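Folding black clothes on the bed – how do you keep the edges straight?

Laundry and Closets > Folding and Storage
Page 1 of 1

plikmont_lu
I do the laundry for three people and nearly everything we own is black. Work pants, work shirts, a few plain tees. I fold on the bed in the evening under one ceiling light and half the time I can't tell where one layer stops and the next starts. Things look fine until I pick them up and there is a wad of hem in the middle. Do you fold on the bed or somewhere else? I have a small kitchen table but it usually has dishes on it.
Lucyna

acondori
Bed is too soft. I ran the linen room at a small hotel in Arthorpe and we folded everything on a hard counter at hip height. On a mattress your hands sink in and the bottom layer creeps. Clear the table.

ngaio_h
I disagree with Anselmo on this one. A table is fine for shirts but anything long hangs over the side and pulls itself crooked. I've folded on a bed for years. Make the bed first, pull the cover tight, and work from the side with the most floor space.

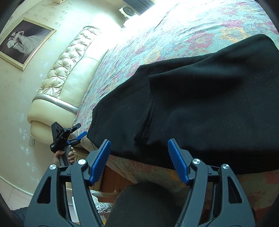 The hem is what gives most people trouble with black fabric. Get it flat before you make a single fold, and check the whole length of it, because the middle can look good while the end is a mess. The piece on the bed there is a typical case: the hem runs to a sharp corner at the top, but the lower end has bunched into small layers. Smooth that end out first, then square up the corners. Follow the stitching with a fingertip if the light is bad. You can feel the rows even when you can't see them.

flor.e
Following the stitching works for me too. I also turn on the bedside lamp so the light comes in low from one side, and the ridges show up a lot better than under the ceiling light.

ngaio_h
Good idea about the lamp. I do mine at 3 in the afternoon by the window, so I never needed one.

ydrestrepo
Does any of this matter for gym stuff? My Puma shorts are black and slippery and they come unfolded in the drawer no matter what I do. I gave up and roll them.

acondori
Roll those. Slick fabric won't hold a crease. Cotton will.
I still say table for the rest. If the pants hang over, fold them in half lengthwise first and they fit.

ngaio_h
Folding in half lengthwise is the step where it goes crooked, Anselmo. That's the part I want the big surface for.

ydrestrepo
OK, rolling it is. Thanks.

plikmont_lu
Tried both last night. Shirts on the table, pants on the bed with the cover pulled tight. The pants came out better than usual. The lamp helped more than I expected – I found two hems folded under that I would have missed. Shirts about the same as before, so I may just stay in the bedroom and leave the dishes where they are.

flor.e
Pull lint off before you fold, too. I use the Motholm roller, the one with the long handle.

ngaio_h
Same one here. The refills are hard to find in Arthorpe now, so if anybody knows a store that still has them, please post it.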